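Can a Machine Fold My Sweatshirt Yet? A Gallery of Chores
Tuesday, April 13, 2021 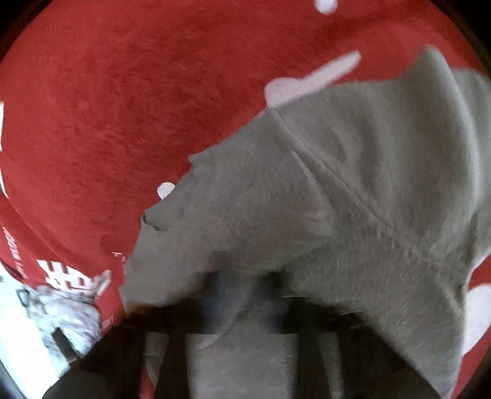 Gray over red, with a crease running through the gray and big white letters on the red piece beside it.

Welcome to the laundry page of our chores gallery! Readers of the Rustton newsletter have been asking since March when we'd get to clothes, and I kept putting it off, partly because I love the subject too much and knew I'd go on. (I have gone on. Get a cup of something.)

Laundry is the chore everybody names first when I ask what they'd hand over to a machine. We sent a short survey around to our 200 newsletter families in Rustton and Asham, and clothes beat dishes, floors and windows, and beat them easily. I wasn't surprised. Washing and drying have been done by machines in most homes for so long that we forget to be impressed by them, but then the dryer buzzes and there you are with a warm heap and an evening gone.

The heap is the hard part. A plate is the same shape wherever you set it down, and a box on a shop shelf stays a box, while a sweatshirt has a new shape every time you let go of it. Look at the gray cloth up there again and try to say where you would take hold first. You and I would give it a tug, feel for a shoulder or a hem, shake it out and carry on talking. A machine has to work out which edge is really an edge and which is only a fold, and whether pulling on the gray will bring the red along too.

I spent a happy morning at the Frade workshop in Asham, where they try folding programs on donated clothes. Their best run while I was there was 10 towels in 16 minutes, very neatly done, corners and all. Then came a hooded top, and we all stood watching it for quite a while before somebody kindly suggested lunch.

Shops have it a little easier, I think. The stockroom at Pilia had 1,170 new shirts on its last delivery sheet, all one style and all flat in their bags, and moving those from carton to shelf is work I can picture a machine doing well before it ever copes with my family's basket.

So my answer for laundry is "towels, yes, sweatshirts, ask me next spring." If you've tried a folding gadget at home, do write and tell me how it went, especially with fitted sheets! Dishes are up next in the gallery, and after that the dreaded sock drawer.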